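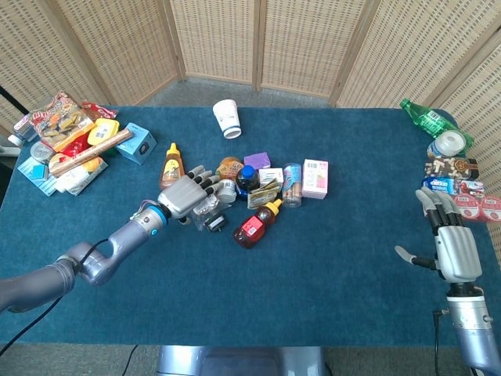

Figure 2. Mixed small goods on the covered table, grouped at the left, centre and right, with a folding screen behind.

3.2 Sorting small household goods

A good deal of our thinking about tidying began with ordinary tables, and with the rather humbling question of what a person means by "these belong together". Our table was covered in a teal-blue, carpet-like fabric and screened off at the back, and the goods on it were the sort that drift into any kitchen cupboard over the years (Figure 2). A squeeze bottle of honey with a yellow cap stood in the central group along with small jars and a clear plastic package, while a paper cup kept its own company towards the back.

We had supposed, perhaps a little hopefully, that most people would sort by use, with food to one side and everything else to the other. The 12 householders we spoke to in the Sollen interviews were far more inventive than that! Several grouped by the kind of lid, or by whether a thing would roll, and one lady told us very kindly that jars "like to be with jars", whatever happens to be inside them. Melnychuk's earlier notes on larders in Fundik describe much the same habit, and we have kept her term "container kinship" for it. Lone items such as the cup were harder to place, and we come back to them in Section 6.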